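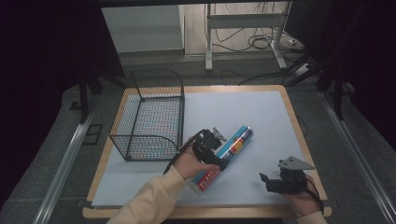 Household task automation

Household task automation is the use of machines to carry out domestic chores such as sorting, tidying and putting away. Single-purpose appliances have long been common in the home. General-purpose machines have not, and as of September most remained limited to trials.

Handling small objects is a central difficulty. Placing a tube in a wire basket, a simple act for a person, requires a machine to judge the angle of the object, hold it firmly without crushing it and let go at the right moment. Many systems learn such tasks from people who perform them with hand-held grippers.

Trials

The Cirkano trial, run by Vornetance at its Guthrie site, tested 16 chores over 864 attempts. Results were strongest for rigid items in fixed positions. Soft packaging and crowded containers caused most failures – in particular where one item had caught on another.

Skonar, a later system, was limited to 25 household objects. Its developers reported slower work than that of a person and a continued need for supervision.

See also: Domestic robot; Robotic grasping; Teleoperation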